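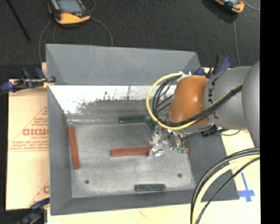
Gray metal bin, worn floor.

The Bustamante grain elevator weighed everything twice. The first weight went on the ticket. The second went in a ledger kept in the scale house, and the difference between the two was called shrink.

The inspector arrived on Thursday at 6 in the morning with a set of test weights certified to 1,000 pounds. She had been sent by Direo, the insurer, after the elevator reported a loss on stored wheat for the third season running. The manager gave her a chair, the ledger and a key to the scale pit.

She tested the platform at each corner and at the center. The readings agreed. She checked the zero, loaded the platform again and let it stand for 55 minutes. The indicator, an old Gamix with a green display, did not drift.

"It's a good scale," the manager said.

"It is."

She went back to the ledger. Shrink ran low through the summer, as it should with dry grain, and rose in October. On certain days it went to 900 pounds. Those days had no weather in common. She copied them onto a separate sheet and compared them with the tickets. The trucks were different, and so were the farms. The handwriting was the same.

"Who works nights?" she asked.

"My father did. Until February."

The father's figures were neat, with the sevens crossed. On the high days he had recorded the ticket weight correctly and paid the farmer on it. The second weight was also correct. He had paid for grain that never reached the pit.

She looked up the farms in the county register. Each had been sold, or was in the process of being sold, to Zoken Land. The last payment to each was dated the week before the auction.

The manager read the sheet standing up. He read it again and put it down on the desk, square to the edge.

"What do you call that?" he said.

The form had a box for cause of loss, with codes for moisture, vermin, spillage, theft and instrument error. She uncapped her pen - the code for spillage was 4 - and asked him whether the pit door had always closed properly.

He took some time to answer. A truck had pulled onto the platform outside, and the display was counting up.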